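News > Local Business > Shop Floor

Gripper cell at Grornitz gets new pads and a fresh setup
Friday, November 7, 2025
14 shares | 3 comments

I spent the morning at the Grornitz window shop in Hillmont, where the handling cell is back up after 2 days of maintenance, and I have to say I had a great time (they let me hold the old pads!). The crew swapped both finger pads on the gripper, checked the opening width and taught the pick position again from scratch. The old pads had been on since May and had done 3,017 cycles, well past the point where the shop likes to change them.

Before the arm was allowed near real stock, the whole approach was run in simulation - fingers wide open, nothing between them, a wood-framed panel of dark panes close by.

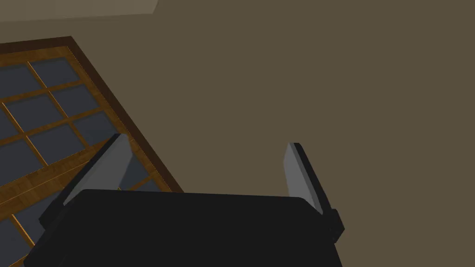

How often do the pads need to be changed?

Every 200 hours of running time from now on, with a quick wipe and a look for cracks at the start of each shift.

The new pads come from Dumik, and the controller is the same Gunn unit the cell has always had. One small hiccup: the left finger was closing a hair ahead of the right, so the crew loosened it, set it again and ran the open and close test until the two matched. After that the cell did 566 picks without a stop, and it goes back on the regular schedule Monday.

Comments (3)

millrat_dave: We wipe ours with alcohol, pads last way longer.

Paneful: What pad hardness did they go with? Ours mark the finish.

hillmont_gal: My brother works second shift there, he'll be glad it's running again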